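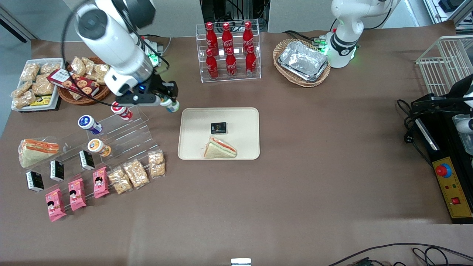
Listening to Records, Unit 3: The Album as a Whole Thing

Read this before Wednesday and bring it with you. You'll also want a pencil and a pair of headphones that don't hurt after forty minutes, because we are going to listen to an entire record in one sitting with no talking, and I can't wait.

Where we left off

In Unit 2 we worked on single songs: verse, chorus, bridge, how a producer makes a chorus feel bigger than the verse before it. Keep all of that handy. This week we zoom out and ask what happens when ten or so songs are put in a row on purpose. Why does track four feel like track four? Why do so many people skip to the end of side one and never flip the record over?

A little history (only what you need)

Early on, "album" meant an actual album, a bound book with sleeves in it, and each sleeve held a 78 with three to five minutes of music per side. You got up and changed the disc constantly. The long-playing record arrived in 1948 and gave people twenty-odd minutes a side, and that one physical fact shaped popular music for decades! Two sides meant two openings and two closings. It also meant a break in the middle, when the listener had to stand up, cross the room and decide whether to keep going.

The CD took the break away and stretched the running time past seventy minutes. Some bands used the room beautifully. Plenty of others left on four songs that should have stayed in the drawer. (You'll have your own list. Bring it, we'll argue.)

Streaming took away the fixed order, if the listener wants it gone. Artists still sequence their records with great care, though, and I think you'll hear that care once you know where to listen for it.

Sequencing: the jobs a track can do

The opener. It teaches you how to hear the rest. Sometimes it's the loudest thing on the record, sometimes it's a minute of hum and tape noise that makes the second song hit like a truck.

The second track. Very often the real single. Listen for how quickly the vocal comes in.

The side one closer. My favorite spot on any LP. Long songs live here, and so do slow fades and big endings, since the needle is about to lift anyway.

The side two opener. A second chance to grab somebody. On vinyl it's a fresh start, but on a stream it can sound oddly pushy, and that's a great clue that a record was built for two sides.

The deep cut. Second to last or thereabouts. Bands hide their strangest ideas here, and it's where a lot of lifelong fans fall in love.

The closer. Does it finish something, or leave a door open? Check the last chord. Does it land on the home chord of the song or hang somewhere else?

These are habits, and good records break them all the time. Use the list to notice the breaking.

Key, tempo and the gap

When one song ends and another starts, three things change or stay put: the key, the speed and the amount of silence in between. Two songs in the same key at the same tempo tend to melt together. A jump up in both feels like a window being thrown open. The gap matters more than people expect! A mastering engineer may spend a good chunk of an afternoon nudging one pause shorter and then longer again. Two seconds used to be a common default. Try humming the end of one song and then starting the next one early, right on top of the last note. You'll feel your shoulders move.

Case study: Lasdale, "Wumbei"

Our main listening is the second album by Lasdale, a four-piece who recorded the whole thing at Vivholm, a converted boat shed with a very live-sounding main room. The first pressing was 500 copies on the Prurker label. The library's copy is number 717, so it comes from the second run, which continued the numbering. Please hold it by the edges.

I love this record to pieces and I'll try not to sway you. Some things to catch:

The opener fades in. By the time you can make out the drums, the song is already in its second verse, so you feel like you've walked in on a rehearsal.

Track 3 and track 5 use the same bass line, the second time at half speed. I had owned the record for years before I heard it, and I nearly drove off the road.

Side one ends with the title track, and the organ holds one note right into the run-out groove. On the download version that note is simply faded. Compare the two if you can and write down which one you prefer.

Side two is drier. Same room, but the microphones were moved in close and the drum kit went under a heap of blankets. Listen to the snare in the first ten seconds and you'll have it.

The closer is just voice and guitar, and the singer coughs before the last verse. They left it in, bless them.

How to fill in a listening log

Draw a line across the page for the running time of each side. Above the line, sketch the energy as a curve, up for big and down for small. Don't fuss over it. Below the line, jot single words as they come: "brass," "cold," "faster?" Put a star wherever your attention jumps and an X wherever it wanders. An X is just as useful as a star, and you won't lose points for being bored by something I adore.

On your second listen, leave the curve alone and look only at your stars. What was going on in the arrangement there? Did an instrument come in? Did one drop out? Dropouts get missed all the time, so give them an extra listen.

Words to know for the discussion

Run-out groove: the blank spiral after the last song on a side.
Segue: one track moving into the next with no gap.
Reprise: a tune or lyric that comes back later in the record, usually changed.
Dry / wet: little or no reverb / lots of it.
Pressing: one manufacturing run of a record.
Cut (noun): a track. Cut (verb): to record one, or to etch the master disc.

Assignment, due at the start of next class

Pick an album you know well, any style, any decade. Move exactly two tracks to new spots. Listen to your version from start to finish, then write one page on what got better and what broke. Please play it through for real before writing. Reading the new order off a screen will tell you very little.

If you're stuck for a record, ask me after class and I'll hand you far too many ideas.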